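Trurkance Hand-Held Gripper Pair – Bench Use and Inspection Guide

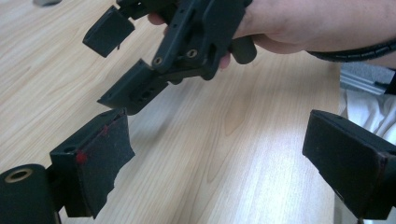
Two grippers face to face over the bench, finger pads open.

The Trurkance is a two-finger gripper worked by hand, sold in pairs for recording handling tasks that a robot arm will later repeat. This page covers the rules we ask users to follow at the bench and the checks to make on the fingers, pads and screws. The full parts list is in the printed booklet supplied with each pair.

Before a session

Clear the table of anything that is not part of the task. Tools, spare screws and drinks go on a separate surface. Tie back long hair and take off rings and loose bracelets.

Open and close each gripper fully with nothing between the pads. The movement should be smooth from end to end. If it catches, take that gripper out of use and check the linkage before trying again. Do not oil the linkage. Oil creeps on to the pads and the grip suffers.

Any cable that runs along the arm must be wrapped or sleeved from the wrist back to the elbow. Leave enough slack for the arm to straighten.

Working with two grippers

With two people at one table, agree who moves first and who lets go last. One person calls the handover out loud. Keep your free hand outside the space between facing fingers, even when both grippers are open and still.

Do not close one gripper on the fingers of another. Most of the cracked finger blocks returned to us from the Barkmont site came from this.

The load limit is 800 g for one gripper and 1,000 g for two grippers lifting together. The second figure is lower than twice the first, as two people seldom share a weight evenly. Glass, blades and anything hot are outside the permitted use.

Pads

Pads are a wearing part. Look at the edges as well as the face, and change a pad when:

– an edge has lifted, curled or split
– the face has gone shiny
– the pad moves when pushed sideways with a thumb

Change both pads on a gripper at the same time, even if one still looks sound. Old and new pads grip differently and the recordings will not match. Note the change in the session log with the gripper number.

Clean pads with a damp cloth only. Solvent softens the adhesive.

Screws and inserts

The finger blocks are held by screws running into threaded brass inserts. Tighten by hand with the short key supplied, never with a powered driver. An insert that turns with its screw has come away from the plastic and the part must be replaced – glue is not an accepted repair.

Service interval

Inspect the linkage after every 4 hours of use. Return the pair for a full service after up to 1,052 sessions, or sooner if the jaws no longer meet squarely. Pairs sent in by the end of February are checked before the spring price change.

Keep the log with the grippers. A pair without a log is treated as due for service, whatever its age.

Related items
Trurkance replacement pads, set of four
Espinoza forearm cable sleeve
Barkmont bench mat, grey
Skidton session log book

Contact us | Returns | © Skidton Handling Supplies | Back to top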